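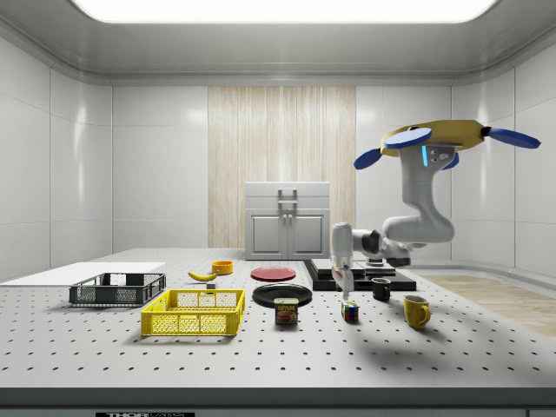 Robot arm above the white perforated table, cabinet behind.

Moving your contacts to a new phone without retyping them

Print this page | E-mail this page

So I finally swapped my old Flilska slider for a Saber, and the first thing I wanted was my phone book. I had 137 numbers in there (a good few of them for takeaways, I admit) and no intention of thumbing them in one at a time! The lad in the Soltel shop offered to do it for a fee. Don't bother, you can do it at home in 30 minutes with a cup of tea.

First, charge both phones. Then on the old one go to Contacts, Options, Copy all, and choose SIM card. If you're asked whether to overwrite, say no.

Now the annoying bit. My SIM only keeps one number per name and chops long names short, so "Dentist emergency line" came out as "Dentist emerge". If most of your friends have just a mobile number, you're fine with this. Put the SIM in the new phone, go to Contacts, Import, From SIM, and skip to the end.
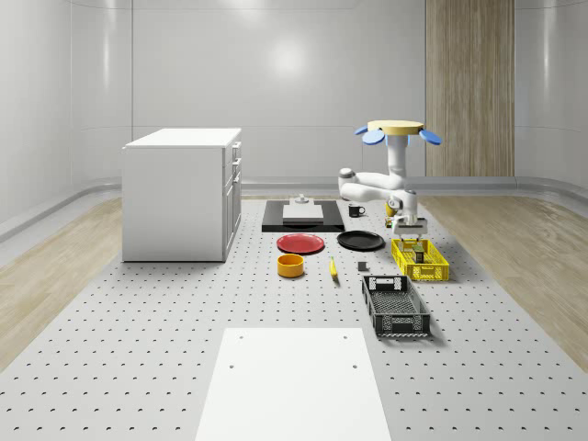

If you've got people with a home number, a work number and an e-mail address all under one name, use the cable instead. Plug the old phone into your computer, open Vonari Sync and tick Contacts only. Leave Calendar alone for now, mine dragged in every dentist appointment going back years. Click Read, wait for the bar to fill, then save the file somewhere you'll find it again. The desktop is fine.

Unplug the old phone, plug in the new one, and click Write. Vonari will show you anything it thinks is a duplicate. I had 11 of those and went through them by hand, keeping the longer entry each time. 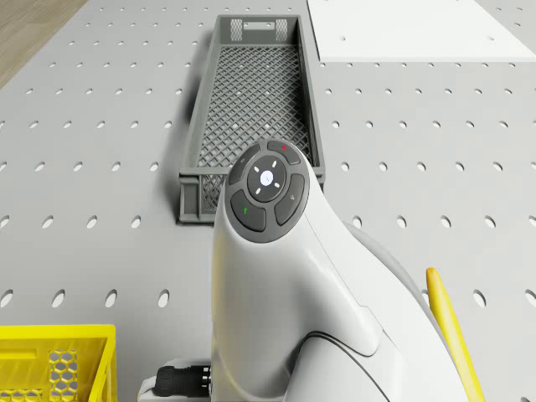

The dark grey crate on the work table.

Texts are a separate job, under the Messages tab. The limit is 2000 in one go, so clear out the old junk first or do it in two batches.

One more thing: keep the old phone in a drawer for a month before you wipe it. I was missing my plumber until Thursday, when the boiler went.

Print this page | E-mail this page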